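Sarcombe handle-release fault

The Sarcombe handle-release fault was a recurring failure in a robotic lifting task run at the Escobedo test laboratory in Zirnberg. In the task, a single robot arm with a two-finger gripper picked up a small lidded storage box by its carrying handle, moved it across a table and set it down. In a number of runs the gripper reported a secure hold when it had only part of the handle between its fingers, and the box fell during the move. The fault takes its name from Sarcombe, the control software in use at the time.

Background

The task belonged to a program called Aria, which tested how well robot arms handle ordinary household containers. Handles were included because they are hard to grip reliably. A folding handle can sit at a slightly different angle each time, and it offers the fingers only a thin target. The box had a white body and a yellowish lid with a latch tab at the front. Its handle was set in a recess in the lid, so the fingers had to reach down close to the lid without striking it.

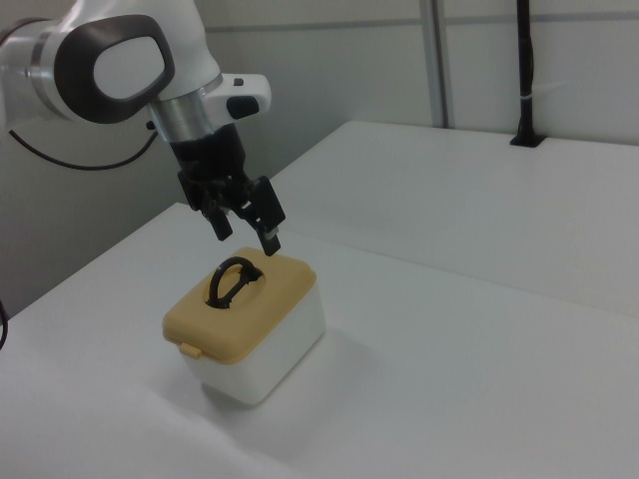
Each run began with the arm above the box and the fingers open. The software estimated the handle's position, lowered the gripper and closed the fingers until the motor current rose above a set limit. The rise was taken as proof of contact. No second check was made before the lift.

The fault

The first drops were recorded in August and were put down to worn finger pads. New pads were fitted, but the drops continued. In a series of 1000 runs made to study the problem, 83 ended with the box on the table or the floor. Most of the falls came in the first part of the sideways move, when the arm sped up and the box began to swing.

Two causes were found. The first was in the contact check. If a fingertip pressed against the rim or the floor of the recess, the motor current rose in the same way as it did when the fingers closed on the handle. Sarcombe could not tell the two cases apart and gave the signal to lift. In some of these runs the fingers caught the handle near one side and carried the box at a tilt.

The second cause was a timing error. The position estimate was sometimes 90 milliseconds old when the descent began. This did no harm when the box stood still, but if it had just been nudged or reset, the gripper came down off center.
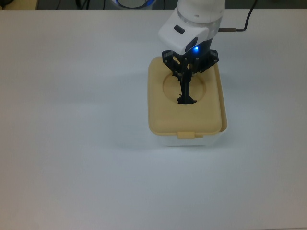
The gripper with its fingers lowered into the opening in the lid.

Safety findings

No one was hurt. The laboratory still treated the fault as a safety matter, as operators often reached onto the table between runs to straighten the box. On one occasion the arm started a lift while an operator's hand was near the lid. The cell had a stop button but no sensor to detect a hand in the work area. The internal report, dated December 9, 2024, listed the missing sensor as a separate finding and gave it a higher priority than the drops themselves.

Changes

The contact check was rewritten to compare the finger gap with the known thickness of the handle. If the gap was too wide or too narrow, the gripper opened, rose and tried again. A short test lift was also added - the arm raised the box 50 millimeters and paused before moving sideways. Position estimates that were too old were thrown out.

A light curtain was installed along the operator side of the table. Breaking the beam stopped the arm and held the gripper in its current state, so that a box already in the air would not be let go. Restarting required a button press from outside the cell.

The changes made each run longer, and the older run times are not directly comparable with those recorded afterward. The original contact check was kept in Sarcombe as an option for tasks without handles, but is switched off by default.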